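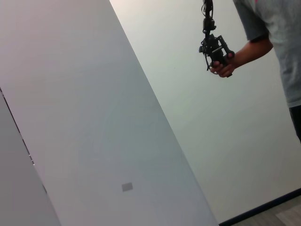

3.2 Bags and what people do with them

I came to tote bags by accident. Our July pilot was meant to cover kitchen drawers, but Tsehay Zeleke kept noticing how long people spent just getting a bag to stay open, so we switched. We ended up with 387 packing episodes from 300 households, and I have watched every single one (some of them far too often).

Canvas is a funny material to pack into. It creases, it slumps, and the rim rolls over on itself the moment you let go. Most people in our sample pinched the top edge first and lifted it before anything went in – see Figure 4 for the kind of bag I mean, with its snap and inner pocket.

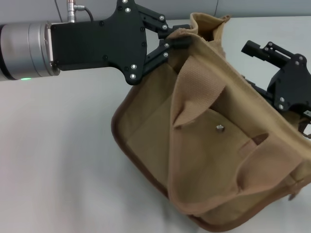
Figure 4. Canvas bag with darker trim, held by the upper edge.

The pocket gave us trouble in coding. Meriem Ouazzani wanted it treated as a separate container, I wanted it lumped in with the main compartment, and we went back and forth for weeks. She won! Keys and cards nearly always went to the pocket, and they went in last, so lumping them would have hidden the order effect we discuss in Section 4.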